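Home > Noticeboard > Calls and jobs > Taste panel, home sauces and vinegars

CALL FOR TASTERS — home vinegar and sauce panel, Cidaria kitchen, Emgate

Posted 16 October 2025

We need tasters again. Plain people who eat dinner. You don't need a trained palate, you don't need to have been on a panel before, and if you have been on one before please read this anyway as a few things have changed since February.

Cidaria makes small-batch vinegars, table sauces and a couple of pickling brines. We sell at markets and through independent grocers. We've got a new range nearly ready and we want it tried by people who don't work here, at a proper table, with proper food, before the labels go to print.

What it is
A paid tasting panel. Evening sessions, 2 hours each, at our kitchen on the Emgate side of the rail line. You taste, you write down what you think, you go home. There's also a take-home part, see further down, which is optional but we'd love you to do it.

What you'll be tasting
Malt vinegar, two strengths
Apple cider vinegar, cloudy and filtered
A brown table sauce (fruit base, tamarind, bit of chilli)
A plum sauce, less sweet than last year's, lots of comments on that, thank you
Soy-style seasoning made with faba beans
A brine for quick pickles, tasted with cucumber and onion
Maybe a mustard. Depends if the mustard behaves.

Everything's served with something. Hot chips, steamed rice, cold roast pumpkin, plain crackers, a bit of cheddar. We stopped serving vinegar off a spoon after the first round and we won't be going back to it.

Who we're after
Adults, 18 and over. People who do at least some of the cooking at home. We want a mix — people who put sauce on everything and people who hardly bother. If you've got kids who'll only eat one brand of something, we're very interested in you, though the kids can't come to the sessions sorry.

You don't have to like vinegar. You do have to be willing to put it in your mouth.

Who can't take part this time
Anyone with an allergy to mustard, soy, sulphites, celery or tree nuts. The recipes don't all contain these but they're all in the building.
Anyone who's been told by a doctor to keep off acidic or salty food.
Anyone working for another food maker or a grocery buyer. Past staff fine after two years.
Smokers are fine, just not in the hour before.

Pay
We pay per session, by bank transfer, in the week after. The rate goes out with your confirmation email, same for everybody. If you turn up and we've had to cancel you still get paid. If you leave early becuase you feel crook you still get paid. There's nothing extra for travel but there's free parking behind the building, enter from the lane, not the front.

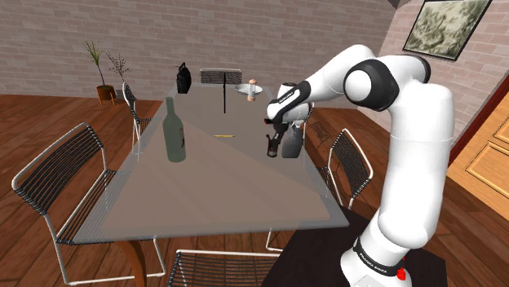

Did the last panel and would go again, the plum sauce argument alone was worth the drive. Only thing I'd say is eat something small beforehand, I went in starving and by the third vinegar everything tasted like the third vinegar. — Muñoz

Good advice. Something plain, toast or a banana, an hour or so before you come. No coffee, no gum, no mints, no garlic bread. Please go easy on perfume and aftershave, the person beside you is trying to smell a sauce.

How a session runs
Arrive, sign in, hang up your coat. Phones on silent. You get a seat, a jug of water, a pencil and a score sheet. Samples come out one at a time with a number on them and no name. Taste it on its own if you like, then with the food. Score it for smell, sourness, salt, sweetness, thickness, and whether you'd have it on the table at home. There's a box for comments and the comments are the bit we really use. Write whatever you like in there. "Tastes like my nan's" is useful. "Nice" is less useful.

There's a break halfway with dry biscuits and cold milk. Milk settles your mouth down better than water does. Oat milk on request, tell us ahead.

No talking about the samples until the sheets are in. After that, talk as much as you want, we usually can't stop it.

The take-home part (optional)
Last round people told us a bottle behaves differently at home and fair enough. So this time you can take home a set of small bottles and use them for a fortnight however you normally would. We want to know:
does it pour too fast or too slow
does it drip down the side and leave a ring on the table
does the cap clog
does it live in the fridge or the cupboard at your place
what did you end up putting it on

Short diary sheet, one line a day, blank days are fine. Send it back by post (envelope supplied) or drop it in. Keep the empties if they're any use to you, otherwise we'll take them back. Extra payment for a returned diary, even a thin one.

The bottles are glass so keep them out of reach of littlies.

The long survey
Separate from the panel. We're aiming for 3000 responses from households on what sauces and vinegars they keep in and how fast they go through them. Takes ten minutes or thereabouts. Anyone can fill it in, including people with allergies, including people who live nowhere near Emgate. Not paid, but there's a draw for hampers at the end. Ask for the link when you write to us, or pick up a paper copy at the market stall.

Also — one paid job
We need a panel assistant for the same run. Casual, evenings, through to the end of February with a chance of more.

You'd be:
setting tables and labelling samples from the key
cooking chips and rice in quantity, keeping them hot
carrying trays, clearing, washing up (there's a dishwasher but it's small)
collecting sheets and checking every box has a mark in it
typing the sheets up the next day, can be done from home

You'd need a food handling certificate or be willing to get one, we'll cover the cost. Able to lift a full crate. Neat handwriting or at least readable handwriting. Some hospitality work would help but we've had great people straight out of school. You can't be on the panel as well, it spoils the blind part.

Casual rate with loading, paid fortnightly. Dinner's included on session nights and no, it isn't all vinegar.

Access
Step-free from the car park. One accesible toilet. Chairs have backs, a couple have arms, say if you'd like one of those. We can print the score sheet in large type or have someone read it to you and write down your answers. The kitchen fan's on the loud side, if noise bothers you ask for the far table.

Getting here
Train to Emgate, out the north exit, left, past the tyre place. The old Zernaneck warehouse is on the corner and we're the unit behind it with the green roller door. Zernaneck still gets our mail sometimes so please don't post anything to the street number by itself, put our name on it.

Privacy
Your name goes on the sign-in sheet and the payment form. It doesn't go on the score sheets, those have a seat number only. We keep payment details as long as the tax office wants them and no longer. We might use a line from a comment on the website or a label, but we'd ask you first.

How to put your hand up
Email the panel desk through the contact page and put PANEL in the subject line, or JOB if it's the assistant role. For the panel tell us:
your name and a phone number
which evenings you can't do
any allergies at all, even ones not listed
what's in your fridge door right now, sauces only

That last one's not a trick, we just like to seat a mix of people together.

For the job, a short note and a resume, one page is plenty. If you don't have a resume just write the note a bit longer.

We reply to everyone. Might take a week, there's only a handful of us and it's bottling season. If the panel's full we'll put you on the list for the next round and say so. Please don't ring the shop number about this, they haven't got the booking sheet.

Bring reading glasses if you use them. The sheet's in smallish print and we haven't got round to fixing it yet.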